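Breakfast Table at Bridside: progress report to the Annan fund

Dear Comfort Alhassan,

Thank you again for your patience with us over the summer. We have now served 1069 breakfasts – more than we dared hope for in the spring – and 263 of those went to families from Lesonthorpe. The bread still comes from Jirkano, who have been very kind about late orders.

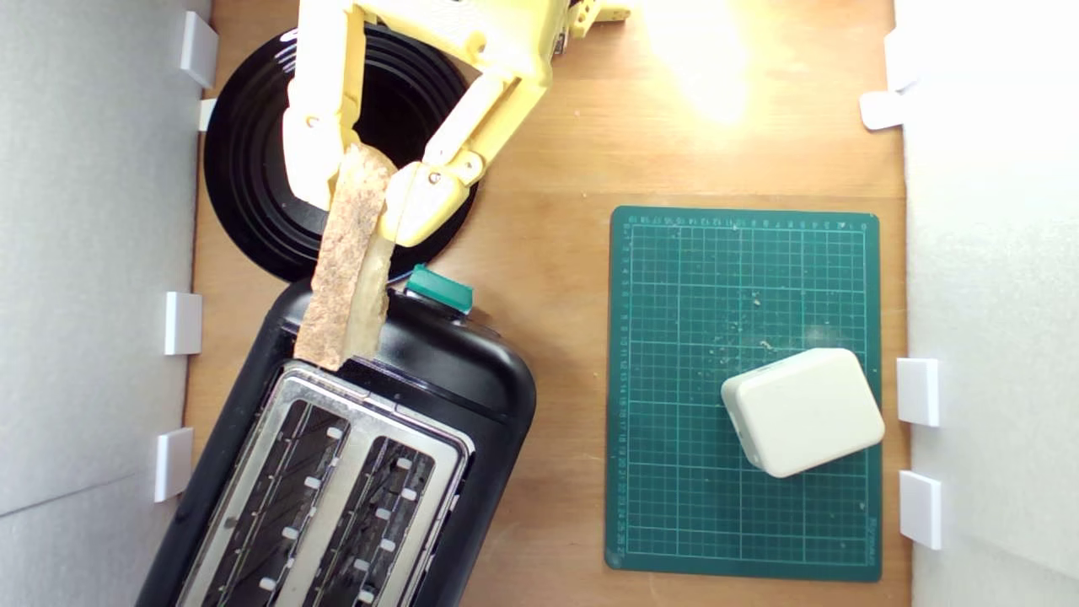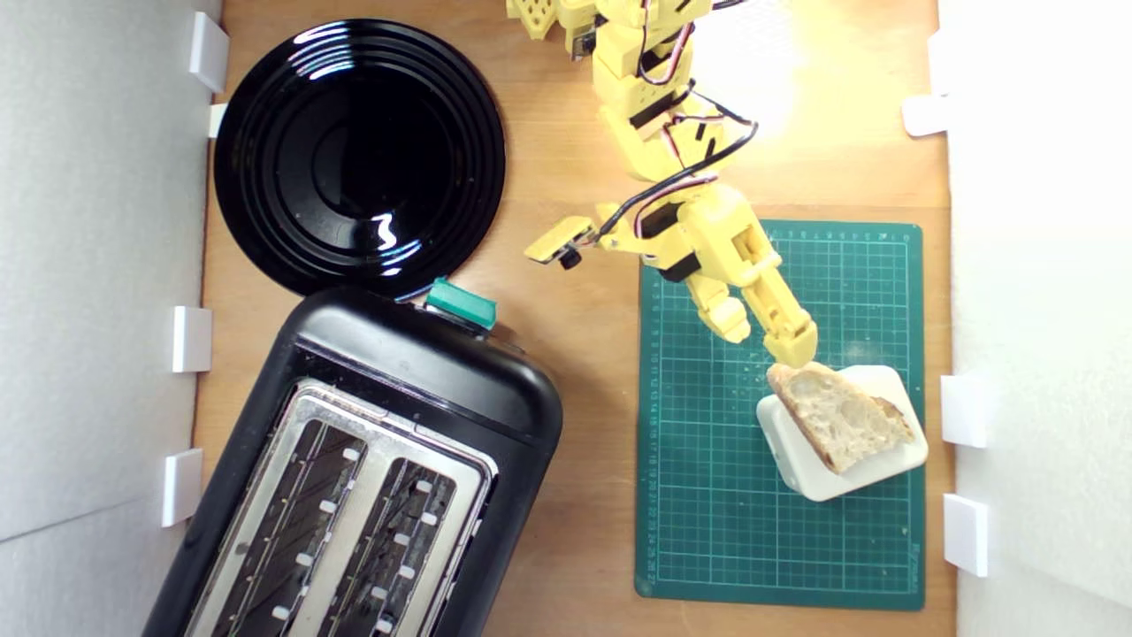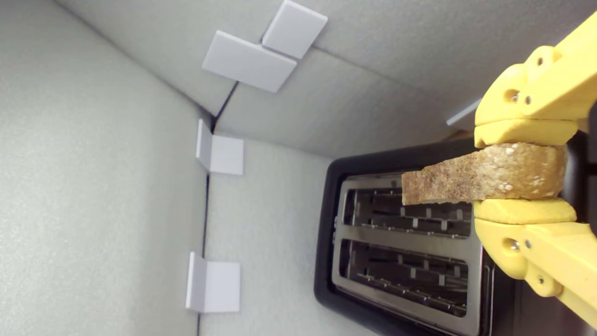
Our next job is the toast corner, which we would dearly like to have settled by September. The 60 pounds left over will go on bread boards and a decent crumb brush. A black two-slot toaster like the one in all three pictures suits us nicely, though I do worry about the queue!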